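Handout 3: Notes on the demonstration visit, Trevimville
13/04/2020

Read these notes before you write up your visit report. They cover what the group was shown at the Pisharody lab in Trevimville, with the points Maja Kaczorowski asked us to keep from her talk.

## The task

The lab works on sorting and placing stems. Flowers are a hard thing for a gripper to handle. The stem is thin, the bloom is heavy for its size, and no two lie on the table the same way. The program is called Pudel, and in March it had a log of 693 attempts. Maja's group goes through the failed ones by hand.

A try has four stages:

1. Find the stem on the table.
2. Close the fingers on it without crushing it.
3. Turn it upright.
4. Lower it into a narrow neck.

Stage 4 is where most tries fail. A few millimeters off at the neck and the stem slides down the outside of the vase.

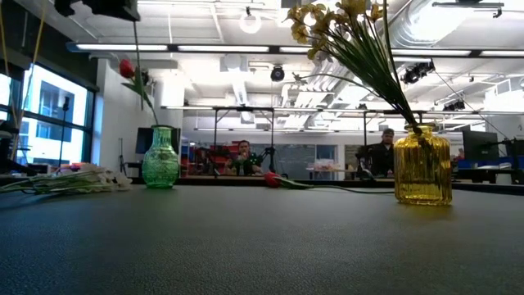 *Fig. 1. Tulip standing in the green vase, a second one on the table, daffodils in the yellow vase.*

## Cameras

Maja spent a good part of the talk on where to put cameras. A fixed camera sees the whole table and does not move, so its view is easy to line up with the arm. Its weak point is that the arm can block it during a grasp. A wrist camera moves with the hand and sees the stem between the fingers right up to the end – but the fingers themselves take up a large part of its view.

Compare Fig. 1 with the wrist view that follows. The gap between the fingers is narrow, and only a sliver of green stem shows through it. The tulips and the small yellow flowers lie farther out on the table, and the vase stands behind them.

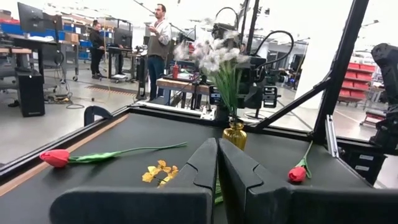

## Points from the question period

- Bukola Eze asked if softer fingers would help. Maja said they had tried a pair from Lalitz. Stems were bruised less, but they turned in the grip during stage 3.
- The group keeps some 2000 short clips for training. Clips of failed tries are kept too.
- Speed is set low for visitors. A full try at that setting takes 31 seconds.

## For your report

Write one page. Pick one of the four stages and say what could go wrong in it, which camera would show the fault first, and what you would change. Sketches are fine. Hand it in to Bukola with your group number at the top.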